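Carry-on weight limit on a two-airline itinerary – which one applies?

Asked by Rowena Salazar, 2/2/22
Tags: baggage, connections, carry-on

I have one booking with two flights. The first leg is on Lindby, which allows 8 kg in the cabin with no limit on the number of pieces as long as everything fits in the sizer. The second leg is on Sarkar, which allows one bag plus one small item and doesn't give a weight anywhere I can find. The confirmation email lists a single line, "cabin baggage 1PC," with no weight next to it.

My bag is a Ridison soft-sided 40 liter. Empty it is 2 kg. Packed the way I normally pack it, it comes to more than the Lindby limit. I have no checked bag and would prefer not to add one, as the connection is short and I change terminals.

Questions:
Does the stricter limit apply to the whole trip, or only to the leg flown by that airline?
If I'm made to check the bag at the first airport, is it tagged to the final destination or only to the connection?
Does the small item count toward the 8 kg?

I've read the fare conditions twice. They refer to "the operating carrier" in one paragraph and "the issuing carrier" in another.

Answer 1 (accepted)

Cabin baggage is generally enforced by whoever operates the flight. Checked baggage on a single ticket is a separate matter and usually follows one carrier's rules for the whole trip, and that is probably why both terms appear in your fare conditions. Treat each leg on its own and pack for the lower limit.

On the second question, a bag taken at the counter is normally tagged through to the final destination if both flights are on one booking. A bag taken at the gate can go either way. Ask the agent to read you the three-letter code on the tag before you hand it over – if it shows the connection, you will have to collect it there and carry it to the second flight.

On the third, check the wording. "Total cabin allowance" means the bags are weighed together. "Cabin bag" followed by a figure usually means the main bag only, but agents differ.

To get the weight down, start with shoes, chargers and the toiletry bag. My toiletry bag was 700 g before I moved the liquids to smaller bottles. Small loose things weigh almost nothing, so leaving them at home gains you very little.
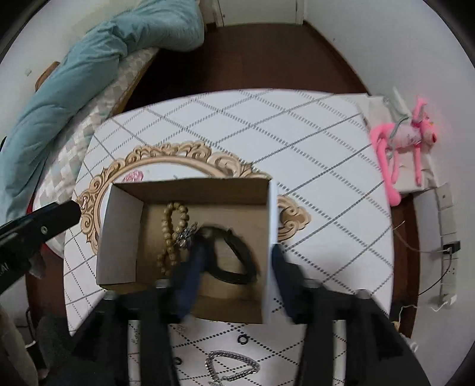 Anitha Krishnan: one correction to the part about tagging. Through-tagging on a single booking depends on the two airlines having a baggage agreement, and some agencies sell combinations where they don't. Sinimport sold me one of those. It had one reference number at the top and two separate tickets underneath. Look for the ticket numbers on the receipt. If there are two different ones per passenger, ask before assuming anything goes through.

Reply from the author of Answer 1: Agreed, I was assuming one ticket. Rowena, can you check?

Rowena Salazar: One ticket number, two coupons.

Answer 2

I flew Lindby last February and they didn't weigh anything. The line at the gate was long and they only looked at wheeled bags. Wear your heaviest jacket and put stuff in the pockets. You'll be fine.

Comment on Answer 2: They weighed mine at check-in and put a tag on the handle. It varies by airport.

Answer 3

A luggage scale is worth having for this. Mine reads about 18 g high compared with the kitchen scale, close enough for the purpose. Weigh the bag with the water bottle empty.

Also check whether your fare lets you add a checked bag online before departure. Airport prices are often higher, and on some fares the option closes when you check in – so do it first if you think you'll need it.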